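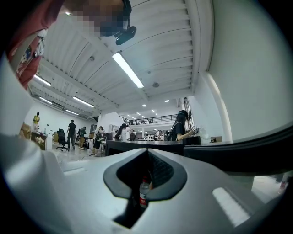
A Day Out on the Big Floor at Gronholm

Well, we finally got everybody under one roof again, and what a roof it is! If you have only known the Gronholm building from the street, you would never guess how far up the white corrugated ceiling goes, with its ribs and beams and those long fluorescent tubes that make even a gray January feeling go away. I have been meaning to put up a page about the place since we moved our practice days over from the old Collado rooms, and I am sorry it has taken me so long (the folder has 292 pictures in it, and I am a slow chooser).

Bottled water is still on the house, so please help yourselves, and do put your initials on the cap, as we are forever finding half-finished ones on the windowsills.
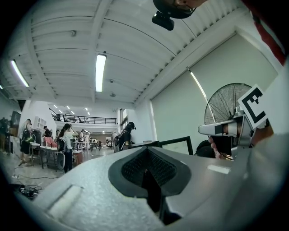
Olga Prieto

Looking down the hall toward the mezzanine, the balcony with the black railing that so many of you have asked about. The pale gray-green roller screen takes up most of the right-hand wall, and the big black standing fan has its spot in front of it. I am very fond of that fan, and come summer you will be too!

Manuela Marino has the sign-up sheet for the next day, which has room for 40 people, and 17 names were on it when I last looked. Soft shoes, please, and bags along the wall if you can manage it. If you would like a larger copy of anything on this page, drop me a note with your mailing address and I will get prints made up with the next batch.

Page last updated 2/12/23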